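About Kimitz

Kimitz is a wedding photography and film studio run by Bevan Hoani and Eugénie Texier. We cover weddings, civil ceremonies and vow renewals, mostly in and near Stornlow, and we travel when a couple asks us to.

Bevan takes the still photos. He started out shooting school sports and local theater, and moved to weddings after a cousin asked him to fill in on short notice. Eugénie handles film and sound. She worked as a sound recordist before we opened the studio, so she looks after the microphones during the vows and the speeches. Both of us are at every wedding we book.

Our work is mostly unposed. We set aside time for family groups, and we ask for a written list of names at least a week ahead so nobody's grandmother gets missed. Apart from that and a short portrait session with the two of you, we stay out of the way. We don't run a photo booth and we don't offer drone footage.
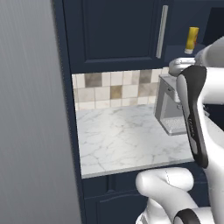
Reading time: 4 minutes

How we work

Every booking starts with a call. It usually takes 45 minutes, and it costs nothing. We ask where you're getting ready, what time the ceremony starts, who is speaking, and whether the venue has rules on flash or on where we can stand. If your date is free and you want to go ahead, we send a contract and a deposit invoice. Payments go through Trustasent, and you'll get a receipt by email from them and a confirmation from us.

About a month before the wedding we talk again and write up a timeline. Your planner and caterer are welcome to have a copy — most of them ask for one anyway.

We back up everything the same night. A small set of preview photos comes first, and the full gallery follows once Bevan has finished the edit. Films take longer, and Eugénie will give you a delivery month when you book.

Albums and prints

Our albums are bound by Tanguy, a small bindery we have used since our first season. The standard album has 100 pages. You choose the pictures, we do the layout, and you can ask for changes before it goes to print. Parent albums are a smaller copy of the same book.

To date we have covered 264 weddings. We keep the calendar short in January, when we catch up on albums and service the equipment, but we still answer email.

Getting in touch

Use the contact form and include your date, your venue and a rough guest count. Eugénie answers most inquiries. If we're already booked, we'll tell you and pass along the names of other photographers we know.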